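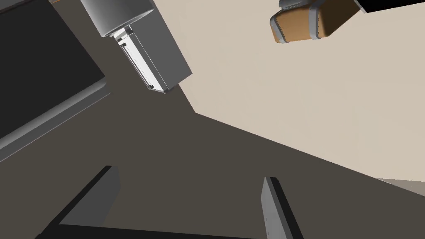

Figure 1. Wrist view in the simulator, fingers open and nothing in the grip.

Robot Learning Practicum
Handout 4: Collecting demonstrations in simulation
Prepared by Jelle Van den Broek. Lab sessions with Yara Boutros and Kristine Cabrera.

1. What we need from this handout

In Handout 3 we trained a small policy on examples which were given to you. From now on you will make the examples yourselves. The policy can only learn from what is inside the files, and for this reason the collecting deserves the same care as the training. Please read all sections before your first lab session, also if you have used a simulator before.

We work with the simulator Curon. The recording program is called Stoten. You start Curon first and Stoten second. If you do it in the other order, Stoten will open but it will write empty files, and it gives no warning. Last year two groups lost an afternoon like this.

2. Some words we use

Demonstration (or episode): one complete attempt at the task, from the reset until you press Stop.

Observation: what the policy receives at each time step. In our course it is the wrist image, the side image and the joint positions.

Action: what the operator commands at the same time step. We store the change in the position and rotation of the hand, and one number for the opening of the fingers.

Operator: the person who holds the controller.

Please do not mix up "demonstration" and "time step" in your reports. A demonstration has many time steps. When a report says "we used 2,000 examples," the reader can not know which of the two is meant.

3. The wrist view

Look again at Figure 1. The wrist camera moves together with the hand, so the two fingers come up from the bottom of the image and the room seems to lean when the hand is turned. For a person this is uncomfortable in the beginning. For the policy it is useful, because the distance between the fingers and an object can be learned in nearly the same way wherever the hand is in the room.

The wrist view has also a weak side. In a view like Figure 1, large parts of the image are plain surfaces: the dark taupe one between the fingers, and the pale beige one at the upper right. They have very little texture. From such an image alone it is difficult to say how far away the surface is. The brown object near the top is only partly inside the view, and I would not ask a student to name it from this one image. In these moments the side image and the joint positions must help.

Exercise in class: take one wrist image from your own recording and cover the side image. Write down what you believe the hand should do next. Then uncover the side image and see if you would change your answer. Keep your notes, we discuss them in the seminar with Mieke Meijer.

4. Before you record

Load the kitchen scene called Cerkulano. Do not edit the scene file. If you want another starting position, change it in the settings of Stoten, so that it will be saved together with the episode.

Check that both camera streams are running and that the time counter is the same for both. Open and close the fingers one time. The number in the panel must follow the movement without a visible delay.

Practice the task until you can do it without stopping to think. Practice attempts should not be saved. In my experience most people need a half hour, and some need more. There is no shame in it.

5. During the recording

Begin to move soon after the reset. If the operator waits at the start, the policy learns to wait too, and it may then stay in the first position for ever. This was the most common fault in the reports of the last course.

Move at an even speed. When you come close to the object you may slow down, but do not stop completely unless the task needs it.

Use one way of doing the task. If a handle can be reached from the left and from the right, agree with your partner on one side before you start. A policy of the simple kind that we train may take the average of the two ways, and the average leads to a place between them where there is nothing to hold.

Vary the start. The hand should not begin each time in the same position and with the same tilt. Stoten has a button "Random start" for this purpose. Some of the starts will look strange, with the hand pointing at a wall or at the floor. Keep these episodes if you can finish the task from there.

If you make a small mistake and correct it, keep the episode. The correction is valuable, as the policy will also make small mistakes. If you drop the object where the hand can not reach, press Stop and mark the episode as failed. Do not delete it.

Change the operator after each block of 8 episodes. Tired hands make poor examples, and it is hard to notice it yourself.

6. After the recording

Play each episode one time from start to end. Look at the wrist view first and the side view second. For each episode, fill in these fields in the log:

Episode name
Operator
Result (finished, failed, unclear)
Correction during the episode (yes or no)
Remarks

Use "unclear" when you are not sure. Your partner then looks at the episode without seeing your remark, and if you do not agree, ask Kristine. We prefer an honest "unclear" to a guess.

The remarks may be short. "Long pause before grasp" is enough. "Bad" is not enough, as it does not help the person who reads it a month later.

7. Dividing the episodes

Set the test episodes apart before any training. Divide by episode and never by time step. Two neighboring time steps are almost the same image, and if one is in the training part and the other in the test part, your result will look much better than it is. Danilo Javier showed this effect in his lecture, and his slides are in the course folder.

Both operators should appear in both parts.

8. What to hand in

The recorded episodes, with the failed ones included. The log. One page of text in which you describe how you chose the starts, which side or grasp you agreed on, and what you would do differently with more time. Figures from your own wrist camera are welcome when the text refers to them.

Upload everything to the course folder before the end of November. Questions about Curon go to Yara, questions about Stoten go to Kristine.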